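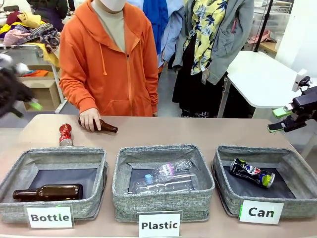
Photo: Usa Saengthong / Flukarow

Resetting the sorting table between runs

This page explains how we prepare the two-arm sorting cell, which we call Honorato, before each run of the bottle, plastic and can task. It was written for new people at the table, but the second half is also useful if your cell has started to miss the bins. You need the table, the three gray fabric bins, the printed cards, green tape, a soft cloth and the box of mixed items.

1. Park the arms

Open the Flevel panel and press Park. Both arms go out to the sides and the fingers open. Wait until the status line says "Parked, torque held" before you put your hands over the table. If one arm stops halfway, do not push it. Press Park one more time, and if it still does not move, cut the power with the red switch and call the person responsible for the cell.

2. Place the bins

The bins stand side by side along the front edge, with no gap between them. From the camera side the order is Bottle, Plastic, Can. Press the bottom panel of each bin flat with your palm. A panel that is raised in one corner makes the bin look less deep to the camera, and the arm will then let go too early.

The fabric walls become soft after some weeks. We replace a bin when the front wall leans in by itself. Before that time you can fold the top border once and press it well.

3. Set the cards

Each card stands in front of its own bin. The cards are for the people, the software does not read them, but a wrong card leads to wrong labels in the log – we had to check 153 runs by hand last June for this reason. A small piece of green tape is enough to hold a card that slips. Please do not tape over the word.

4. Put the items on the table

Leave one item of each type in its bin as a reference and place the others on the tabletop by hand. Bottles lie on their side. Cans may stand or lie, and crushed ones are welcome, because the grasp model was trained on 2,838 grasps and many of them were on cans with a very bad shape. Hold a glass bottle until it is completely still, then take your hand away slowly. If it rolls, turn it a little.

Keep the items inside the reach of both arms. When you are not sure, press Reach Check in the panel and look for the gray outline.

5. Clean the fingertips

The green fingertips collect sugar from the cans. Wipe them with a damp cloth after every session, then with a dry one. Do not use alcohol, it makes the surface hard and the glass begins to slide. Heloísa Leite keeps the spare tips in the drawer marked Drolimus. When you change one tip, change its partner also, and write the new zero position in the log.

6. Start

Step back from the table, say "clear" aloud and press Run. If the first grasp closes beside the item and not on it, stop the run and repeat the camera calibration. The error code for this is 106. A second try without calibration will give you the same code.

Last updated March 2026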